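Small Parts, Sorted: The Gredatport Bench Gallery

I was told that going through the control panel spares would take an afternoon. It took most of January, and I'm still not convinced it was worth doing. The parts came out of the old pump house at Gredatport and the packing shed at Sedthorpe, two places that never agreed on a supplier or a labeling system, and they arrived with me in coffee cans, bread bags and one very heavy drawer. The inventory sheet that came with them claimed 335 usable pieces. I'd like to meet the person who came up with that.

This page is about the sorting. Regular readers know what I think of picture records. A photo tells you a switch exists. It won't tell you if the contacts are pitted, and it certainly won't tell you if the spring has gone soft. I've bought "tested, good" pushbuttons on the strength of nice clear pictures before and ended up with a bag of plastic.

The method, such as it is, was borrowed from the Clovivell repair notes, which say to keep each operator together with its contact block until both have been checked. I was doubtful. It sounds like the kind of rule written by somebody with a lot of bench space. My own habit has always been to throw all the buttons in one bin and all the blocks in another, and match them up when I need one. 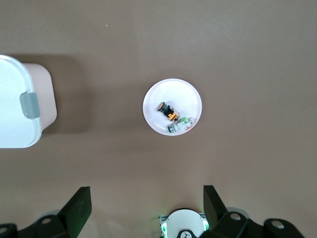
That habit, I'll admit, cost me a whole evening back at Sedthorpe, trying block after block on a button that wanted a different mounting. So for this round I went along with Clovivell and used dishes. A dish with a rim keeps a screw from rolling onto the floor, which is more than I can say for the divided trays people keep recommending to me at 60 dollars a set. I have tried the divided trays. The compartments are too small for a full-length switch and too big for anything else.

A few notes on the buttons, for anyone sorting a similar pile.

Color means less than people think. A green button ought to be a start and a red one a stop, and in a well-kept panel they are. These weren't well-kept panels. I found caps that had plainly been swapped for whatever was in the drawer, so I sort by body size and mounting first and look at the color last.

Contact blocks are where the trouble is. Normally open and normally closed look close enough alike to fool you under a bad lamp, and the markings wear off the ones you most want to read. Put a meter on every one. I don't care how new it looks.

Terminal screws should turn. If one doesn't, I give it a single try with a driver that fits properly and then it goes in the scrap can. The Tse guide says to soak them overnight. I soaked a batch overnight and had a batch of oily screws that still wouldn't turn.

As for storage, lidded plastic boxes are fine. I don't believe in the expensive ones with gaskets, at least not for a heated room. Write what's inside on a strip of tape and put it on the box as well as the lid, or you'll have two lids switched by spring.

Was the inventory right? No. Once the cracked bodies and the seized blocks were out, 200 pieces were left that I'd be willing to put in a panel, and I'd want to check those again before anyone leans on them. The 2000 dollars the lot is supposedly worth I leave to whoever wrote the sheet.

More to follow when I get to the relays, which I'm in no hurry to do.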